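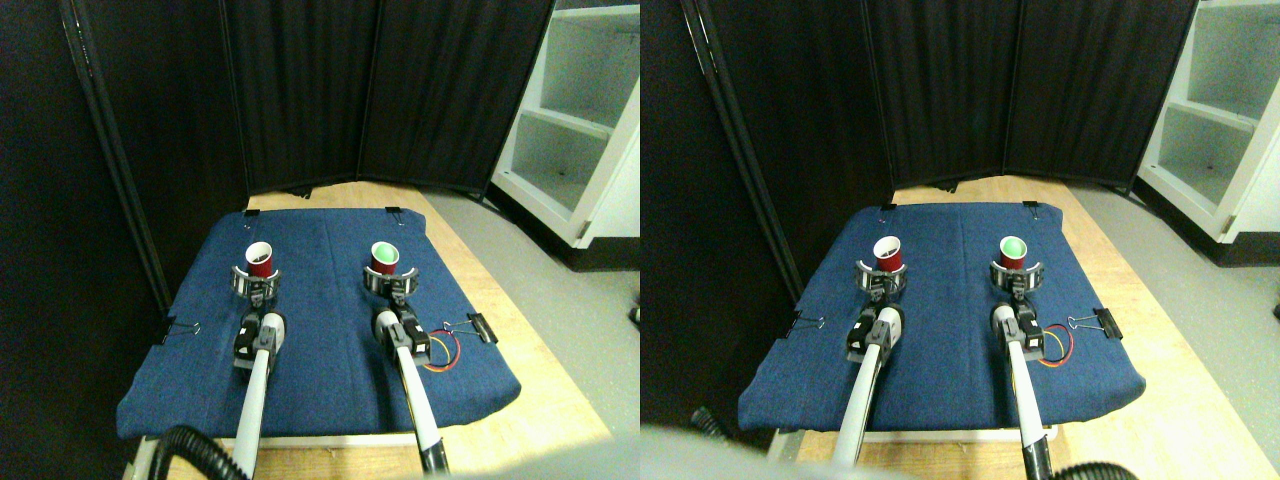

Two arms, two cups, on the denim-like mat.

Review: the Clarmont two-arm tabletop kit, after one budget year

Our lab bought the Clarmont kit with money that had been set aside for something much duller, and I have been meaning to write it up ever since. I love this thing! I also think the price on the quote tells you only part of what you will spend, so this review is mostly for people who have to fill in a purchase request and defend it.

First, what we like. The arms are light enough that one person can move them to another table, and they are steady when they hold something awkward. Plastic cups are our standard warm-up task (cheap, easy to replace, squashy enough to show you when the grip is too hard) and the curved grippers are lovely with them. We had two arms holding a cup each on the first Saturday, and I may have called people in from the hallway to look.

Setup was quick by the standards of this sort of gear. It took us 14 hours from opening the boxes to both arms responding, and a good chunk of that was spent arguing with a network switch that had nothing to do with Clarmont. The manual is short and clear. The calibration section is the best I've used.

Now the budgeting. The kit itself came to 26 percent under the Titska bundle we had penciled in, which made us feel very clever for a few weeks. Then came the extras. We paid for spare gripper parts, a second power supply, longer cables and a proper table, and by the end of the year the extras had eaten 19 percent of the kit price. Still cheaper than Titska, still happy, but please put that line in your plan from the start. Our finance office was much nicer about a number they had already seen.

Order the spare gripper parts with the kit. We waited until we needed them and lost most of January.

The cables deserve their own paragraph. The thick black corrugated ones are tough but they want room to curve, so measure your table with that in mind. The thin colored wires at the gripper end stick out in a loop, and I wish they were tucked into a sleeve. We're careful with them, and so far so good, but it's the one spot where the kit feels less finished than the rest.

You can save plenty on the work surface. We looked at a fancy bench top from Batista and ended up with a plain wooden table, a piece of blue fabric and black binder clips from the supply closet. It does wrinkle at the edges. I don't care, it works beautifully, and the cups show up well against it. Folding black partitions go behind the table. If you later want to feed parts in by conveyor, get a quote from Dorner or whoever you like before you choose the table, and check the height.

Support has been friendly. I've sent them some very basic questions and always had a useful answer by the next working day.

What would I change? A better cable layout, and a parts list with prices on the website so I could stop emailing for them. I'd also like a three-year service plan, which would fit the way our grants run.

We've put 112 sessions on ours and I'm asking for a second kit in the next round, with the spares already on the form.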